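Why Do Chopsticks Work? (And Other Things I Wonder About in the Kitchen)

By Yara Karaki 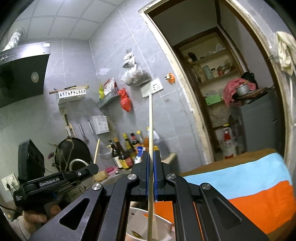 A long wooden chopstick in a busy kitchen, with a big black wok leaning on the tiles.

I love kitchens where everything is out. Pans against the wall, sticks and baskets wherever there's room, something always about to be cooked. When I was growing up in Osonthorpe, my grandmother's kitchen was like that, and I asked so many questions in there that she started giving me carrots to keep my mouth busy (it didn't work). So let's do some of those questions now!

First, chopsticks. A chopstick is a stick. You can't stab soup with it and you can't scoop rice with just one. But put two of them together and you have something like a very long finger and thumb. The bottom stick stays still. It rests in the soft place between your thumb and your pointing finger, and it doesn't move at all. The top stick does all the work. You hold it a bit like a pencil and wiggle it up and down, and the tips open and close like a bird's beak.

Try it with two pencils. Go on, I'll wait. Pick up an eraser first, then a scrunched-up bit of paper, then one dry bean. The bean is mean! My record is 16 beans in a minute, and I practiced for most of September to get it.

Now, why wood? Lots of chopsticks are wood or bamboo, and some are metal or plastic. Wood is a bit rough, even when it feels smooth to you, so slippery noodles don't slide off so easily. Wood is also slow to let heat through. Scientists call something like that an insulator. If you leave a metal spoon in hot soup, the handle can get too hot to touch. A wooden stick in the same soup stays much cooler at your end. Some cooks use extra-long chopsticks for stirring and turning food, so their hands stay well away from the hot oil. Hot oil is a grown-up job, by the way. It can be over 186 degrees Celsius, and it spits.

Next, the wok. It's round and deep with curvy sides, like a giant bowl. The bottom gets hottest, and the sides are cooler. So a cook can fry something in the middle, push it up the side when it's nearly done, and drop the next thing in. The curve also helps when you toss food. It slides up the slope, flips over and falls back in (or it lands on the floor, if I'm the one tossing).

And what about the big hood on the wall? Frying makes steam and smoke and teeny drops of grease. Warm air likes to go up, so the hood waits up high to catch it. A fan inside sucks it in, and in lots of kitchens a fat silver tube called a duct carries it away. Ducts like that can be crinkled, a bit like an accordion, so they can bend around corners.

If you want a kitchen job of your own, ask a grown-up if you can be the chopstick matcher. Take all the clean ones, lay them on the table and find the pairs. There's usually one left over. I still have a red one with no partner, and I use it to hold up my tomato plant.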